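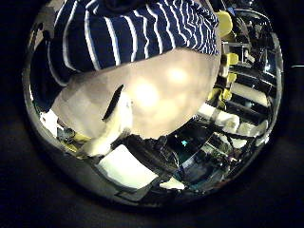

Minutes – Gedum teaching group, 4th September

1. Last minutes
Agreed. Typo in item 3 fixed.

2. Cloth task, hand-guided
2,027 demos in the Plarnov store, 228 still unlabeled. Striped cloth stays for now. Hand-guided runs still slower than wanted, esp. when operator re-grips halfway. Asked whether re-grips should be trimmed – no, keep them, tag them. Tag name to be agreed wiht Arnitz.

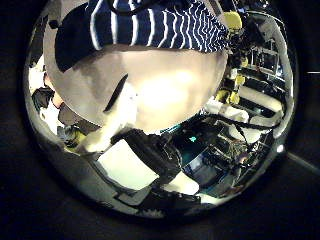

Wrist view, striped cloth at top, small teal light lower down.

3. Remote control
Hou link dropped twice in May, not since. Lag ok for picking up, poor for laying flat. Operators want the wrist view bigger on screen. Start pose: cloth on the white table, to be written down properly before the next batch.

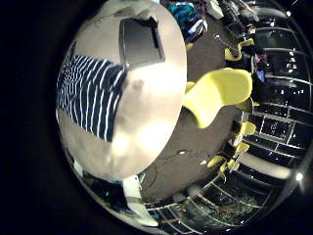 Also end pose, same page. Arnitz want both in one file. Discussion on left-handed operators, ran over, moved to next time.

4. Gripper
Check gear before each session, note it in the log. Spare on order from Plarnov, no date yet. 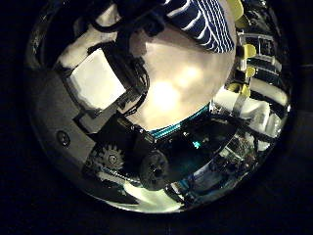
Gear and round black hub, yellow clips to the right.

5. Actions
– label the 228
– start/end pose page
– re-grip tag
– ask Hou about lag

Next meeting tbc.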